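Mesh laundry bag zippers opening mid-cycle
Laundry and Fabric Care > Accessories

drumload8
Posted Friday, 7:40 am
Third bag this year has opened in the wash. Front loader, spin at 2000 claimed by the dial, tights and bras inside. The zipper is closed at the start and open by a few inches at the end. Bag is a Calov, medium. Is this a zipper fault or a loading fault?

plodding_warp
Posted Friday, 8:15 am
Probably neither. Most of these use a non-locking slider. Nothing holds it except friction, and the drum pulls on the tab the whole time. Check whether yours has an elastic loop at the end of the zipper. The tab goes under it. If there is no loop, use a small rubber band through the hole in the pull.

drumload8
No loop. There is a tag in the side seam but it is too short to hold anything.

skusa_hem
Same layout on mine. Zipper along the bottom edge, pull parked at the right, tag right next to it.
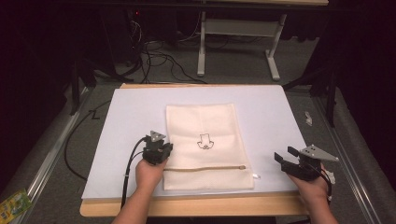
Mine, laid flat, zipper end at the bottom.

The metal pull is small. I close it, fold the zipper end over once and put one safety pin through the fold. It has stayed shut for 3 months of weekly loads.

plodding_warp
I would not put a safety pin in a drum. If it opens you have a loose point next to the door seal. A rubber band does the same job.

skusa_hem
A pin with a locking head does not open. Rubber bands perish in hot water. I went through a packet before I switched.

urquijo_rinse
Both of you are treating the slider. Fill level matters more. I keep bags at half full or less. A packed bag puts the seam under load and the teeth separate behind the slider, and then no pin or band will help. Also wash at a lower spin. Anything delicate enough for a bag does not need 2000.

drumload8
Half full is a fair point. Mine was packed tight. The slider had moved, though. The teeth were not split.

plodding_warp
Then it is the slider. Band first, smaller load second. If the Plodach shop in Skusasthorpe is near you, they sell a bag with a covered slider for around 8 dollars.

drumload8
Ordered one. Will run the old bag with a band until it arrives.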